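Home | Jobs | Take part | Find us

June — by the Sustlow office

Call for participants: evening conversation groups

Sustlow is looking for 36 adults who speak Japanese at beginner level and want to practise it with other people. The groups are run together with our partner school in Miyazaki, which sends us the reading texts and joins by video call at 7 pm. 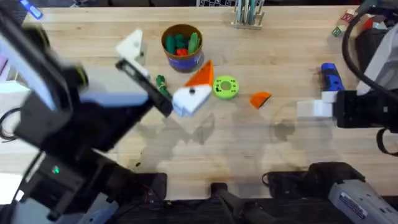 Cup with a blue label and a small green figurine on the wooden table.

You should know the two basic alphabets and be able to introduce yourself. You do not need any certificate. We accept people from all jobs and ages over 18, and we are specially happy to hear from those who stopped learning years ago and would like to begin again.

Each group has 11 meetings of two hours. We ask you to come to all of them if it is possible — when many people are missing, the pair work becomes difficult. There is no fee, but you will pay for your own copy of the Poneo workbook.

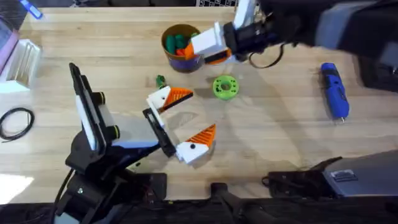 Light wooden tabletop, orange ribbed fingertips.

After the last meeting we will ask you to fill in a short form about your learning. Your answers are kept without your name. You can stop taking part at any time and you do not have to tell us why.
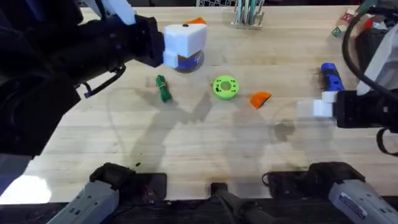

Short blue and purple cylinder on a round brown disk.

To apply, write a few lines about yourself and tell us which evenings are good for you. Please send it before the end of June. We answer every letter, also when the groups are already full.

Contact: Sustlow, Room 104, Winen House | © Sustlow | Back to top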